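Student Work > Media and Politics > Term Projects > Who Gets the Headline

Who Gets the Headline? Tracking a Local Scandal Through Three News Sites

Okay, so my project started because of an argument at dinner over whether the Trerdale council expenses story was "everywhere" or whether we only felt that way (I lost, sort of, see below). I decided to count it properly: every article about the story on the Trerdale Courier, Cliner News and the Bilska Report from the start of July until the end of the month.

The first photo shows a small drawer unit on the covered table, the second a stack of two see-through containers there.

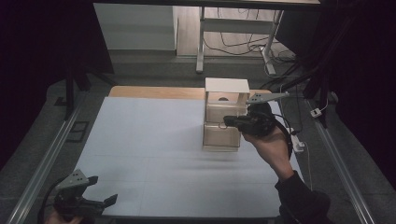
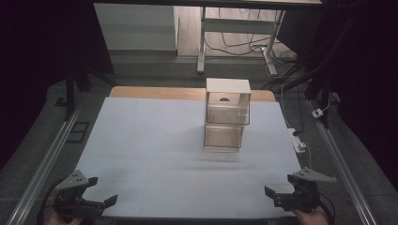
What I collected

I ended up with 139 articles, which was way more than I'd planned for! Each one went into a spreadsheet with the headline, the first paragraph, who was quoted and whether there was a new fact in it. That last column nearly killed me. Is it a new fact if the councillor's office says it has "nothing further to add"? I said no. My marker might say yes.

I also threw out 17 pieces that only mentioned the expenses in passing, mostly columns about parking. I kept a list of them in the appendix in case anyone wants to fight me on it.

What the headlines did

My favourite finding is about verbs. In the first week the headlines were pretty careful: the councillor "faces questions", or the claims "are being reviewed". By the middle of the month Cliner News had moved on to "slammed" and "under fire", even though the only thing that had happened in between was a statement from the mayor's office and a very long meeting. The Courier stayed dull the whole way through (I mean that kindly).

The Bilska Report was the odd one. It ran the fewest articles but broke 12 of the new facts, including the hotel bill, and the other two sites then rewrote those for days. Sometimes they linked back to it, and sometimes you had to scroll right to the bottom to find any credit at all.

Where I went wrong

I only used 2 categories for tone, "neutral" and "critical", and it was too few. There were a couple of articles that were plainly defending the councillor, and they got stuck under neutral, where they don't belong. I'd add a third category if I did it over.

I also coded everything by myself, late at night, so my idea of "critical" at 11 pm is probably harsher than at lunch. Next time I'd swap a batch with a classmate and compare.

As for the dinner argument: the story led the Courier's home page far less than I remembered. It was my own feed that kept serving it up.

Related projects
Lawn Signs on Thibodeaux Street: Do They Predict Anything?
Reading the Letters Page in an Election Year
How Councils Write an Apology

Contact the program office | Copyright Trerdale College student authors | Back to top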